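Is the Zumon simulator pack worth paying for if you only have one arm?

Posted by Domnica Cârstea in Robots & Automation

Hello all. I run a small repair and hire business for sound gear and we're thinking of getting an arm to do the dull bit, which is picking up mixers and turning them over for checking. Before I spend real money I've been trying out the Zumon simulator pack, the one with the ready-made arm and gripper and a box of objects to practise on. I've got a month's trial and it runs out in December. Two views from my trial setup: 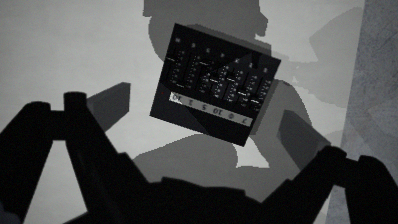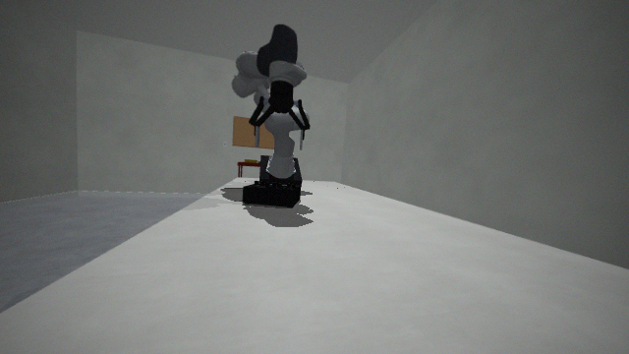 First one: mixer between the finger pads, gripper view. Second one: the whole arm on its table, gripper open.

What I want to know is whether anyone has gone from this to a real arm and found that the practice was any use. The full licence is 3,764 lei a year for 2 seats, and I only need one seat, which annoys me a bit. The rep was very nice but kept telling me about factories. I haven't got a factory, I've got a unit behind a tyre place!

Also, can I bring in my own mixers? The one in the pack is fine for messing about but ours come in all shapes, and some of them have knobs that come off if you look at them wrong.

Virgil Lazăr
I've had the pack for a year and a bit and I'd say yes, with grumbles.

The good part is that you get to make your silly mistakes for free. I spent my first fortnight driving the fingers straight into the table and it cost me nothing but pride. When our real arm arrived I already knew which way round I wanted the gripper to come in, and I'd thrown out two ideas that would never have worked because the elbow got in the way. That alone paid for the licence in my book.

The grumble is grip. The simulator has a friction setting and it comes set far too kindly, so everything sticks to the pads like jam. Go into the object settings and turn it down before you believe a single lift. I had a job that went through 45 times without a drop on screen, then on the real bench it let go of the thing on the second try (an old amp, thankfully, and onto foam).

On your own mixers, yes, you can import a model, but you have to type in the weight yourself and say where the balance point is. Leave those blank and it treats the thing as the same all the way through, and a mixer with its power supply at one end really isn't. Put yours on the kitchen scales, or bathroom scales for the big ones.

For the loose knobs I don't have an answer. It treats each object as one solid lump unless you build all the moving bits separately, and I gave up halfway through trying.

As for the seats, ask Bucur, who I bought mine through. They sold me a single one. It wasn't on the website, I just rang up and moaned.

humberg_owner
get the Humberg kit instead, much better and it comes with a real arm

kornico77
Not sure the reply above helps much, the Humberg kit is a little desk arm and I wouldn't trust it with anything heavier than a mug. I've got one and I'm fond of it, but it isn't for this.

I'm with Virgil on most of it, though I'd be a bit more careful about paying for a full year. I did the trial, wrote down what I wanted to find out (would it reach, would the fingers open wide enough, how long would one pick take), got my answers and let it lapse. It took me 4 evenings. If your jobs change every week then fair enough, keep it going, but if you're picking up the same few mixers I think you could get what you need before the trial ends.

One thing to check while you've still got it is how wide the gripper opens compared with your biggest desk. Measure the real one across the side you'd grab, then look up the maximum opening in the gripper panel. Ours was short by the width of a finger and we had to order different ones. And do try it with the arm coming in from the side as well as from overhead, I found that far less fiddly for flat things.

Domnica Cârstea
Thank you both, that's really useful. I've turned the friction down and I'm going to measure the big desks tonight. Will ring Bucur in the morning and have a moan.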